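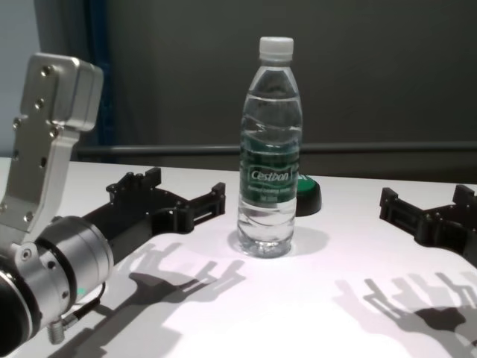 Pinemard Neighborhood Association, minutes of the spring meeting, April 4, 2022

Okay, my turn to take notes, so bear with me! We started late (the coffee urn again) and had 17 people signed in by the time I passed the sheet back up front. December minutes were approved with one fix: the street is Kubiak Lane, and I had typed Kubiak Drive all the way through. Sorry, Kubiak people.

Plant swap. We're doing it again and I'm thrilled. Last year we ran out of tomato starts before lunch, so this time everyone gets a limit of four per household until noon, then it's a free-for-all. Labels on everything, please – I took home a "pepper" that grew into a very large squash.

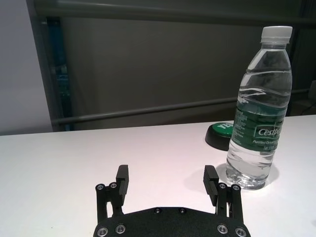 We also went back and forth on where to hold it. The Prestell lot has more shade but the church lot has a bathroom, and the bathroom won, 13 votes to 4. I'll call the church office this week.

Drinks and snacks. The lemonade stand was a sticky mess last time, so we're switching to plain bottled water at a dollar each. We agreed to buy 84 bottles to start. Somebody asked for seltzer and got no second.

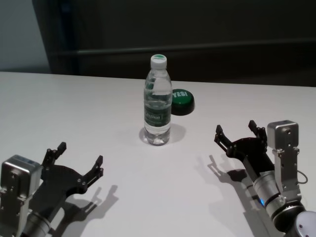

Bottled water and the green "YES!" button.

Speed bumps. Long one! The city wants signatures from 30 households on Kevumia Street before it will even look at us, and we have 17. I said I'd walk the east side if someone takes the west side, and two hands went up, hooray. One neighbor is firmly against bumps because of his trailer, and I promised to write that down, so there it is.

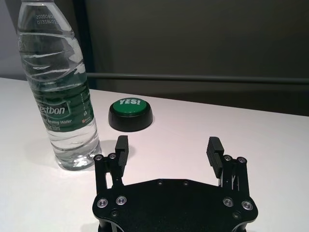
Water bottle, label side.

Dues stay the same. The lost mitten box is going to the thrift store unless you come get your stuff (there's a nice red pair in there).

Next meeting is same room, same time, and we still need a person to bring cookies. We wrapped up with the parking question unfinished, so that goes first on the next agenda.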